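Small White Things Get Their Own Show at Pendex Hall

Melina Makris here, and I'm so happy to finally get this one out the door! After two years of pestering friends for table space, I'm opening a little exhibition called Taltine, all about small, plain, pale objects and why we like having them near us.

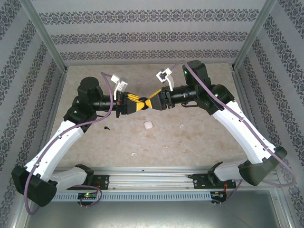 BRULEMGATE, Sep 14, 2019 - Taltine opens in December at Pendex Hall, and it's free to walk into. I've been collecting for this since I was a kid (my mother would say hoarding), and I've whittled 800 pieces down to 600, which hurt. Pebbles, buttons, knobs, lids, chipped bits that came off something bigger and never found their way home. They'll sit out on low tables, with plenty of bare tabletop between them, so you can lean in and look properly. No glass! I fought for that.

The Özkan print shop on the corner is doing the booklet, and I've written the notes myself, so blame me for the typos. 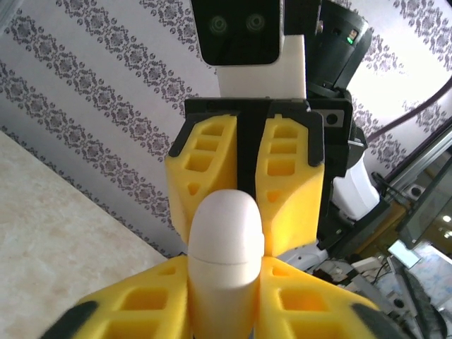 Shape was the hardest thing to sort by. I started with size, gave up, tried color, and of course it was all white, so that was a wasted weekend. Round things ended up in one room and flat things in the other, and then there are the in-betweens, which I love best. Give me a white capsule with a domed top and a faint seam running around it, standing upright, smooth and matte, and I'll look at it all afternoon. Next to a bright yellow it looks even paler, so I'm thinking hard about the wall paint.

Both rooms are on the ground floor, and school groups are very welcome, just call ahead so I can put the kettle on. For press visits and booklet copies, ask for Melina Makris at the Pendex Hall front desk.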